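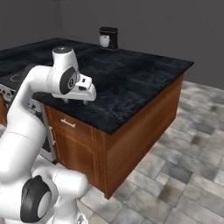 Will there be a real arm this time, or do we stand and watch a screen for an hour, was the first thing a reader of the Jukoma newsletter wrote to us after we put the open day up. Fair question! So it goes at the top, and the rest of what's been coming in follows.

# Jukoma Open Day: Your Questions

### So is it a real arm or a screen?

Both, and the screen comes first. The kitchen in our simulator (we call it Esgate) is where all our arm work starts, so that's what runs on the big display in the front room. You'll see a simulated arm being sent over a kitchen island, moved around, and asked to do small jobs. Then we walk down the hall to the bench, where a physical arm does the same kind of reaching at a much gentler speed. If you only care about hardware, come anyway, because the bench part makes a lot more sense once you've seen the kitchen.

### Why a kitchen?

Everyone knows one. Show people a factory cell and half the room has to be told what they're looking at, but tell them the arm has to get to a mug in a coffee machine at the far side of a counter and they start arguing about how to do it right away. We love that argument. It's also a nice hard problem, with a mug tucked under a spout and a machine body over the top of it, so coming straight down from above is no use.

### What will the simulated arm do?

The main run is called Sithole, and it's a reach-and-fetch: start near the front of the island, cross the countertop, line up with the mug, close the fingers, back out. We run it live. The coffee machine gets moved between runs, and visitors choose where it goes, within reason (on the counter, please, the floor was tried).

### Does it work every time?

No! On our last full batch of 800 runs it came out at 94 percent. The misses are the fun part and we'll replay plenty of them. Most happen at the very end, when one finger touches the mug before the other and the mug turns a little. You can slow the replay down and step through it yourself.

### Can I drive it?

Yes. There's a handheld controller for the simulated arm and everybody who wants a turn gets one. Turns are five minutes. You can't break anything in there, so be bold. Swing it into the stove if you like, plenty of us did on our first day.

The bench arm is different. You can press start, and you can press stop, and one of us stands next to you for both.

### Is it OK for kids?

Ages eight and up for the bench room. Any age for the front room, where small children tend to be alarmingly good with the controller. We have step stools.

### Do I need to know any programming?

Not a bit. The talk uses no code. If you do write code, stay for the last half hour, when we open up Plusix, the tool we use to set up tasks, and build a new one from scratch with suggestions from the room. Last time that turned into a very lively discussion of where a mug handle ought to point.

### Why simulate at all if you have an arm down the hall?

Speed, mostly. The bench arm needs someone with it, and someone to put things back after each try. The simulated one can go all night, and we can change the counter, the lighting or the position of a mug in a few seconds. The current task set has 2337 starting layouts for the one kitchen, which would be a miserable afternoon of moving a coffee machine by hand.

What doesn't carry over neatly is touch. A simulated mug slides the way we told it to slide. A real one has its own ideas, and we spend a good part of the bench session on exactly that gap.

### How many people can come?

50 per session, with a morning and an afternoon session. Both are the same, apart from the Plusix build, which depends on what people ask for.

### How long should I plan for?

Two and a half hours covers everything, including a turn at the controller. Nobody minds if you slip out early or sit down for a while. The front room has chairs, the bench room doesn't.

### Can I take pictures or film?

Please do, in both rooms. No flash at the bench, it bothers the cameras. Ask other visitors before you film them driving.

### Is the building accessible?

Step-free from the street to both rooms, and the controller can be used seated. Motor noise at the bench is low but constant. We have ear defenders in two sizes by the door.

### Can I bring a school group?

We'd be delighted. Groups over twelve get their own slot, so write to us before booking and tell us the age range and whether you'd like the talk shorter and the driving longer. (Every group so far has wanted the driving longer.)

### When's the next one?

December, doors at 9:30 a.m. for the morning session and 1:30 p.m. for the afternoon. Booking is free and opens on this page a month ahead. If it's full, put your name on the waiting list anyway, as places do come back in the last couple of days.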